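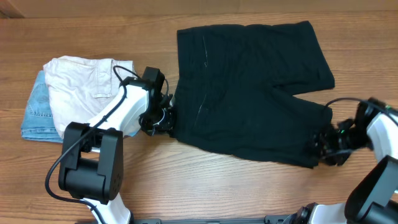
The two-armed folding bench with a pair of black shorts held at the waistband and at one hem.

From the folding bench

Those of you who have followed the cloth work at Radonjić since the early towel days will know that I have been promising a proper write-up of the shorts for several issues now, and each time something more urgent has elbowed it off the page. Well, the kettle is on, Danica Radulović has finally sent me her notes (all of them, including the ones written on the back of a parts invoice), and I have run out of excuses.

The question we set ourselves sounds very small when you say it out loud. If a pair of arms is going to fold a garment, where should it take hold first? In most of our earlier work we left that to the learned policy altogether. People guided the arms through the job by hand, the policy watched the recordings, and it picked up whatever habits its teachers had. That works nicely for towels, where one corner is much like another. Shorts are a different kettle of fish! They have a thick end and two thin ends, and when a leg is twisted under itself the arms can spend a very long time pulling politely at the wrong bit of cloth.

Jihad Haddad had the idea of splitting the job in half. In his version a small network looks at the table and proposes two places to grip, one for each arm, and a second policy takes over only when both grippers have closed. We have been calling the first part Plikwood, for reasons that made sense to Jihad and Lajos Antal late one evening and have not been explained to the rest of us. Plikwood likes to put one gripper on the waistband and the other on a hem, at opposite ends of the garment, so that the arms can draw the cloth out between them before any folding is tried. Lajos calls this "asking the shorts which way round they are", and I'm afraid the phrase has stuck.

To train it we used 3611 recorded demonstrations. A good share of those came over from last year's trouser work and had to be relabelled, a job that Vesna Dervishi took on with far more patience than I would have managed. She marked the two grip points in every recording and threw out any where the teacher had let go and started again partway through. If you were wondering why Vesna was so quiet at the December get-together, there is your answer.

Then came the testing. We ran 784 trials in all, split evenly between the old single policy and the new two-part one, using the same wardrobe and the same starting muddles for each. A trial counted as a success if the garment ended up folded in half along its length with both legs lying together, as judged by Milovan Krasniqi, who wasn't told which method had done the folding. The old policy managed it a little over half the time. The new one succeeded in just under three quarters of its trials, and most of the gain came from garments that started off with a leg tucked underneath. On shorts that were laid out flat to begin with, there was hardly anything between them, and I think it's only fair to say so plainly, as the flat cases are the ones that look best on a visitor's day.

Dark fabric remains a nuisance. Matte black cloth gives the cameras very little to go on, and the line between one leg and the other can more or less vanish. Danica tried brightening the pictures before they went in, which helped the hem detection and, rather annoyingly, made the waistband detection worse. She has since gone back to the plain pictures and added more dark garments to the training set instead, and the results from that are still trickling through. Early signs are decent. I shall say no more until Milovan has had his turn at judging them.

The other thing we are learning about is neighbours. A real laundry table has other clothes on it, and we have begun leaving a folded pile close to the working area while the arms get on with things. Plikwood now and then takes a fancy to the pile, particularly when a pale garment is on top and the one to be folded is dark, and it will suggest a grip on each. Jihad has added a check that both grips belong to the same piece of cloth. It slows the first step by up to 2 seconds, and Lajos thinks he can win most of that back by running the check while the arms are already on their way.

A few of you asked after the last issue whether any of this would carry over to Castel, our smaller single-armed setup. Not directly, I'm sorry to say, as the whole approach leans on having one hand at each end. Vesna does have a notion about letting the edge of the table stand in for the second hand, and she would be glad of company if anyone fancies an afternoon of draping things.

The relabelled recordings have been put in the shared store under Istano, with Vesna's notes on the ones she left out. Please read those before you write to ask her why a recording is missing! The code for the grip proposals is there as well, though Jihad would like another fortnight to tidy it before anybody builds on top of it.

Lastly, we are short of children's sizes and anything with a drawstring. If you have some you can spare, washed please, the box is under the coat hooks by bench two, and Danica empties it every morning before the first run.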